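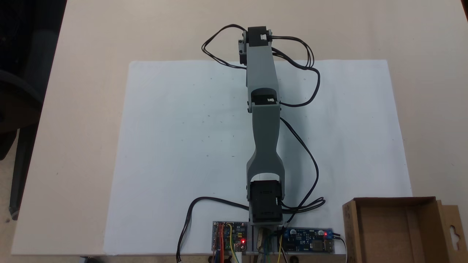
Put the Tolerance on the Drawing

Home Opinion Standards Archive Contact

A drawing that gives a dimension without a tolerance is incomplete, and shops should return it unquoted. Most shops quote it anyway. The estimator applies a general tolerance from habit, the buyer assumes a tighter one, and the difference surfaces at incoming inspection.

Dirk Van Loon argued in the February newsletter that the title block settles the matter. On a simple bracket it may. On a part with a bearing seat it does not. The block states one value for every linear dimension, and a bearing seat and a cosmetic edge do not need the same value. Applying the block to both makes the seat too loose or the edge too expensive.

I reviewed 33 drawings sent out for quotation by Stillmont last year. Only six had tolerances assigned feature by feature. The rest relied on the block, and two of those had no block at all. One, part 3929, specified a press fit by writing "press fit" beside the hole.

The usual objection is time. A designer under deadline will not run a stack-up for each feature, and I do not ask for one. Mark the features that mate, locate or seal. Leave the remainder to the general tolerance and name the standard it comes from, including the class.

Solid models have made this worse. A model is exact at every surface and says nothing about permitted error unless somebody enters it. Sending the model alone moves a design decision to a machinist who has never seen the assembly. Rezaei now rejects such files at intake. Other suppliers should adopt the same rule and publish it with their terms.

Recent items
Thread Callouts and the Missing Depth
Dekska Revises Its Inspection Sheet
Surface Finish Symbols in Older Drawings
Zuvinside: Notes on Gauge Calibration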